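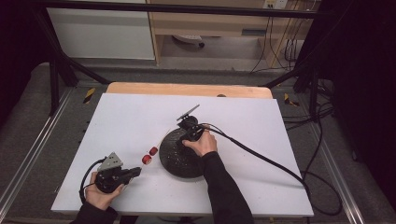
Apple Preparation at the Misthorpe Teaching Kitchen: Frequently Asked Questions

Which serving boards may be used?
Participants may use the round, dark boards with the speckled surface. Each board is placed flat on a white work surface.

How should the apples be cut?
Red apples are cored and cut into short pieces. The skin is left on.

May the pieces be placed on sticks?
Yes. Thin wooden sticks are available from Xiaoqing Shen at the supply desk. The stick should enter from the top of the piece.

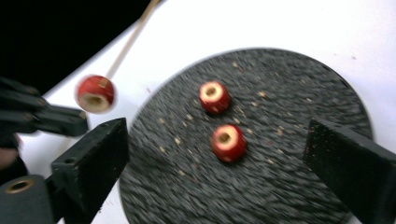
Pieces without a stick are set on the board with the cut side up and a small gap between them.

Who clears the boards?
Participants wipe away crumbs of apple before returning boards to Shelf 17. Sessions are limited to up to 33 participants.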